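Sorting Table Assistants Wanted
Part time, fall session

Muva is looking for two part-time assistants to help set up, reset and look after the sorting tables in our Barnari workroom. The session opens in September 2018 and runs for 10 weeks. You do not need a degree or previous experience for this job. You need steady hands, patience with small objects and the ability to follow a written layout sheet.

About the work

Each table is covered in brown paper and divided into squares with blue painter's tape. Small colored objects are placed on the squares according to the sheet for that round, and a large plastic bin stands at the side of the table. At the end of a round the pieces are collected, checked against the sheet and set out again for the next one. A full reset takes a few minutes once you know the sheets. Most people are comfortable with them by the end of their first week.

The tape and paper need regular care. Lines get crooked and ends lift, mostly toward the back where it is harder to reach. Part of the job is noticing this, pulling up the worst strips and laying new ones. We replace the paper completely between blocks of rounds, and the whole grid is then measured and taped again from scratch.
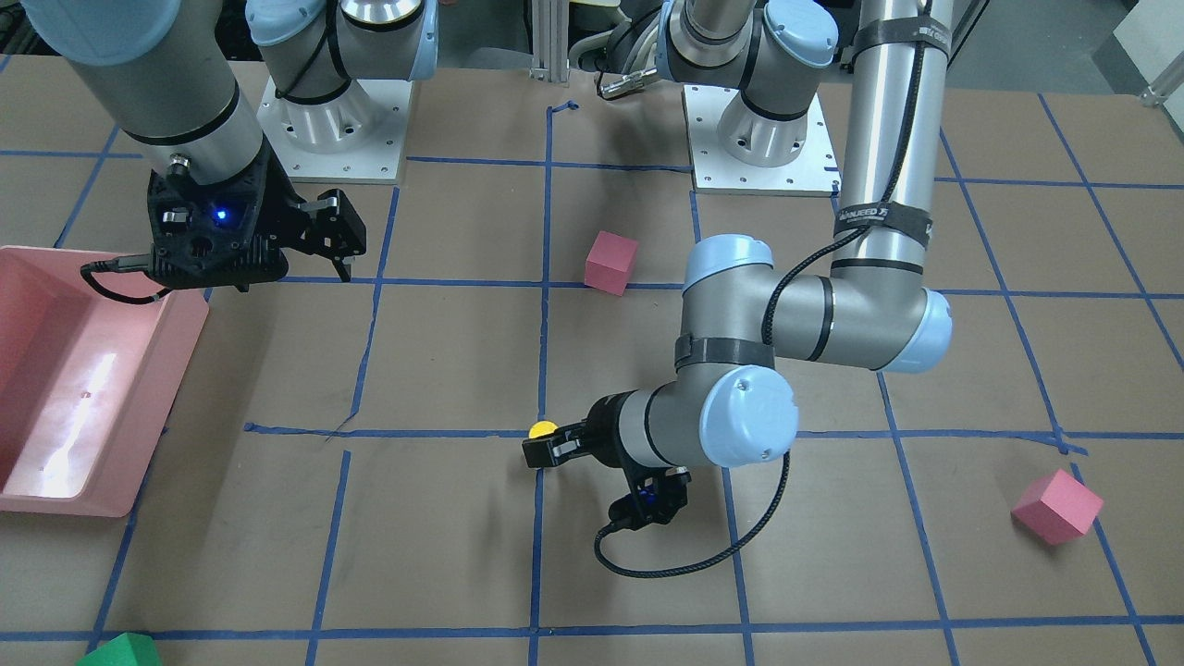
Duties

- Set out objects on the grid from the layout sheet
- Collect, check and store the pieces after each round
- Re-tape lines and replace table paper
- Wipe out the bins and keep the floor under the tables clear
- Fill in the round log by hand, in ink
- Tell the room lead when a piece is chipped or missing

Hours and pay

Shifts are four hours, morning or afternoon, up to 32 hours a week. We will try to give you the same shifts each week - please list the ones you cannot work. Pay is hourly and is paid every two weeks. Training is paid at the same rate. Paper, tape, cutters and gloves are supplied.

What we ask for

You should be able to stand for most of a shift, reach across a wide work table and tell colors apart reliably. Clear handwriting helps. Long sleeves and loose bracelets catch on the tape, so please leave them at home. Anyone who worked on the Mudham tables in July is welcome to apply again and can skip the trial reset.

How to apply

Send a short letter and the names of two references to Kurniawati Siregar, Muva, Room 296, Bravo Building. A resume is fine but not required. Applicants we would like to meet will be asked in for a half-hour visit, which includes one trial reset with a practice sheet. You may bring reading glasses or a task lamp if you normally use one.

Questions about shifts or access to the building can go to Adel Ghoneim at the same address. The Bravo Building has an elevator, and the workroom is on the same floor as the office.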